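3.2 居家面料的花纹与“显乱”感

我一直想弄明白一件小事：为什么有的房间明明收拾过了，看着还是乱？这一节就聊这个。我和 Maricruz Ponce 在 Handness 发了一份问卷，收回 1,141 份，剔掉没答完的，再从里面挑了 100 位愿意细聊的住户。先说花纹，因为大家抱怨最多的就是它（真的，比灰尘还多！）。
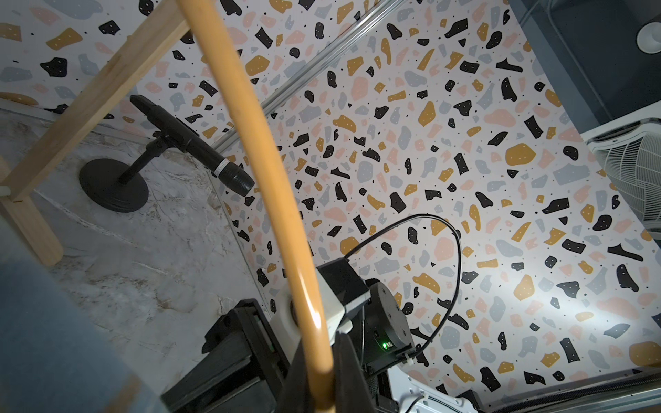
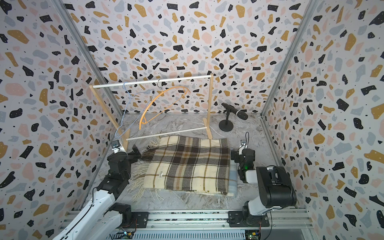 图 3 花纹背景与日常物件。第二幅中，格纹毯子叠放在灰白大理石纹地面上，三面墙均为水磨石花纹。

我们问的第一个问题很简单：“你家里哪样东西最让你觉得乱？”有 403 个人写了毯子、床罩或者窗帘，而且好多人特意补了一句“单看挺好看的”。这句话我特别喜欢，它基本上就是我们后面整个分析的出发点。一块格子布自己待着很安静，旁边再来一片碎花或者斑点，眼睛就不知道该歇在哪儿了。

Meinrad Gruber 早先提过一个说法，叫“花纹争抢”，意思是两种花纹的尺度越接近，人越容易觉得吵。我起初不太信，总觉得颜色才是主因。后来我们用 Vorkinier 的布样册做了配对打分，同色系、尺度相近的组合得分照样很低，大格配小点反倒没什么人介意。好吧，这一点我得认。

不过访谈里也有对不上的地方。有 19 位住户坚持说自己家里花纹越多越舒服，其中一位还把四种条纹放在同一张沙发上，讲起来眉飞色舞。她们大多从小住在布料很多的家里，这和 Baver 那批样本的情况有点像，但我们没有问到具体年份，所以这里不敢多说。

还有一个细节是整理录音时才注意到的：受访者说“乱”的时候，常常指早上出门前那一眼，到了晚上，灯光一暗，同一个房间就变成“温馨”了。光照的影响我们放到 3.3 节再谈，那里会用到分时段的打分数据。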